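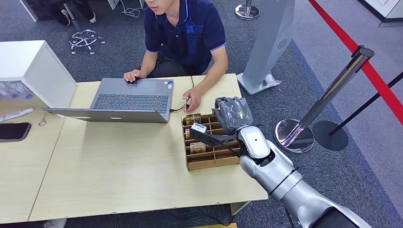 One of you wrote to me after the last session that the wording of a question surely can't matter very much, as long as people are answering in good faith, and could we please spend the time on charts instead. I was glad to get that note, because I believed the same thing for years, and charts are coming, I promise! But I'd like to hold you here for one more session, and I hope the Pranport material will show you why.

Session 5: Asking the question
Handout, October 2018

Some background first, for those who missed the opening weeks. Pranport has 3,863 households, and the town wanted to know how people felt about the Salleo bus line, which had been running on a reduced timetable since April. Two versions of a short questionnaire went out. Version A was sent to 200 households and Version B to another 200, drawn from the same list in the same way. Both had 11 questions, and ten of those were word for word the same.

The one that differed was question 4.

Version A: How satisfied are you with the Salleo bus service?
Version B: How satisfied are you with the Salleo bus service since the cuts?

Take a minute with those before reading on. Version B brings in the word "cuts", which already has a bit of a groan in it, and it also assumes that the person filling in the form knows the timetable changed. Somebody who moved to town in the summer has nothing to compare. They'll still tick a box, bless them, because people are polite to forms, and you will have no way of telling their tick from anyone else's.

Version A has its own trouble, mind you. Satisfied with what? The fares, the drivers, the shelter on the hill that leaks? A person who never rides the bus may be perfectly satisfied with it. If you need to know about the timetable, ask about the timetable.

Things to watch for in your own drafts

Two questions in one. "Is the bus cheap and reliable?" can't be answered by a rider who finds it cheap and late. Split it.

Time words. "Often" and "regularly" mean different things to different people. Ask how many times in the past seven days.

Missing exits. Leave room for "I don't use this" or "I don't know". The Fiadzo library survey, which we'll look at next time, left these off, and a good many people wrote them in the margin by hand.

Order. A question about late buses, placed just before a question about overall satisfaction, will color the second answer. Put the general one first and work toward the particulars.

Length. Read the whole thing out loud to someone, at an ordinary pace. If you start skipping words yourself, so will they - and they don't have a grade riding on it.

For next session

Please rewrite question 4 in two different ways and try both on a friend or relative, asking them to think aloud as they answer. Write down what they say, even the grumbling. Then read the Jaditz packet, pages 3 to 9 (the appendix can wait), and bring your two rewrites on paper.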